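The evaluator's contract with Pulluleck specified 14 working days and one deliverable: a report on the Zotuvus home service package, tested in a model kitchen. Section 1 covered installation. Section 2 covered hands.

The hands were the reason for the price. Pulluleck sold them separately from the arms, under a lease that renewed in May, and the manual gave the clearance between them as 20 millimeters. The evaluator wrote this down and did not comment. 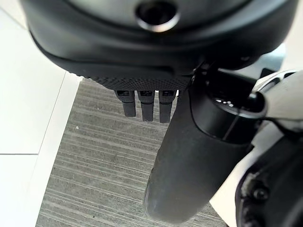
By the fourth day the report had a table of grip settings. Setting 4 was for flatware. Setting 30 was marked "reserved." The evaluator called the support line, run by a firm named Rajput, and asked what it was reserved for. The line was quiet for a while. Then a voice said the caller should not need it.

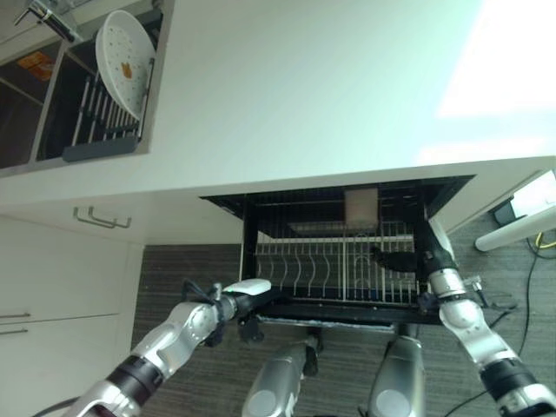 Section 3 concerned loading and unloading. The earlier Pliltden unit had been rated for one arm per appliance, and its owners had complained about the wait. Zotuvus used both, and with the two grippers in at the open dishwasher and one large plate still upright in the rack in the sink, the evaluator found no fault to record. The column for faults stayed blank. It had been blank the day before — the evaluator checked.

Section 4 was meant to be recommendations. The template allowed up to 30 lines.
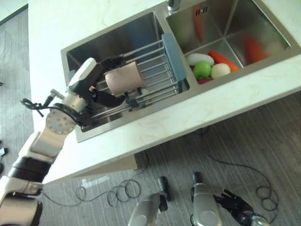

The evaluator typed "Suitable for domestic use," deleted it, and opened the settings page. The reserved entry now had a name. It was the evaluator's own job title, spelled correctly, with a start date of May 20, 2021.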